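Linton Course 102: Refraction at Curved Surfaces
Handout 17
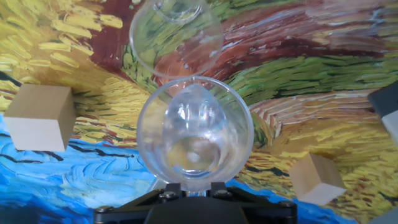 Sign convention: distances are measured from the vertex, positive in the direction of travel. For a single surface of radius R,

n2/s' - n1/s = (n2 - n1)/R

A thin shell with parallel walls has almost no power, as the two surfaces nearly cancel. A solid ball does not - its focal length, measured from the center, is nR/(2(n - 1)).

Problem set: Ibarra, page 135, odd numbers only. Show units at each step. Paraxial rays are assumed unless stated otherwise.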